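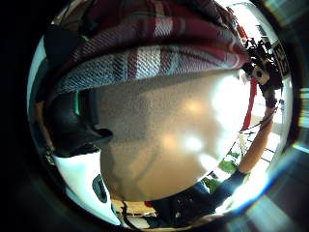

Can the club start a work session if one item on the checklist is still open?
Only if the item is marked C (comment) and the lead for the day has initialed it. An item marked F (fail) stops the session until it is fixed and checked again by a second person.

ZANUNCOMBE STUDENT ROBOTICS CLUB
Work area and equipment check, manipulation project
Date: 25 October 2018
Checked by: Peadar Ó Súilleabháin
Result codes: P pass, C pass with comment, F fail, N/A not applicable to this session

Section 1. Room

1.1 Exit path clear to full door width. P
1.2 Floor swept, no loose fasteners underfoot. C
Two M3 screws picked up before the check. Use the parts tray.
1.3 Fire extinguisher present, gauge in range, tag current. P
Next service due February.
1.4 Bags and coats kept out of the work area. C
Raised at the last two checks as well. Hooks are by the door. Anything on the floor within reach of a moving tool gets moved by whoever notices it first.
1.5 First aid kit stocked. F, corrected
Eyewash missing. Replaced from the Tiwari lab store, rechecked, now P.

Section 2. People

2.1 Sign-in sheet complete. P
2.2 Long hair tied back, lanyards off. P
2.3 Safety glasses available for bench work. C
Enough for the session, but one pair is scratched and should be thrown out.
2.4 New members briefed on stop procedure. P
The word is "stop," said once and loudly. Whoever hears it lets go of the trigger and sets the tool down. Questions come after.

Section 3. Hand-held tools

3.1 Jaws open and close without binding. P
3.2 Jaw pads secure, no torn edges. C
Left pad on the Avo tool is lifting at one corner. Usable today. Replace before the next session.
3.3 Trigger returns fully when released. P
3.4 Camera mount tight, lens clean. P
Wipe with the lens cloth only. Shop towels have already marked one lens.
3.5 Calibration run repeated after any change to the mount. P
Repeated after the mount was retightened. Results saved with the session log. If the number is worse than last time, check that the board is flat before blaming the camera.

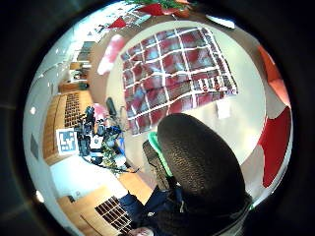 A board that has bowed even slightly will give a poor fit near the rim of a fisheye lens, and no amount of extra footage will correct it. Press the corners down, run the routine again, and write both results in the log. The same goes for printed tags: a tag with a curled edge gets reprinted, full size, no scaling in the print dialog.

Section 4. Power and cables

4.1 Adapters undamaged, labels readable. P
4.2 No power strip plugged into another power strip. P
4.3 Adapter rating matches the device. C
Output must be checked against the sheet each time. Similar connectors are in use at different voltages.
4.4 Cables free of cuts, kinks and exposed conductor. P
4.5 Cables routed so that a hand or sleeve cannot catch them. C
Slack needs to be tied. Use hook-and-loop straps; zip ties are not to be used on network cable.
4.6 Network link stable for 600 seconds. P

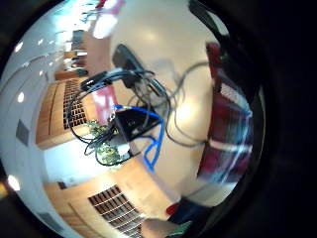
Item 4.5: cabling around the black device, blue network cable across its upper edge.

Section 5. Records

5.1 Free disk space checked before recording. P
156 GB free. Minimum for a session is 4 GB per operator.
5.2 Previous session copied to the club server. C
Copy finished, checksum not yet compared. Do not delete the originals.
5.3 Log sheet filled in by the operator, not from memory afterward. P

Open actions
3.2 Replace left jaw pad, Avo tool. Spares are in the Skovville box.
2.3 Discard scratched glasses.
4.5 Tie cable slack and recheck.
5.2 Compare checksums.

Session released with comments. P. Ó S.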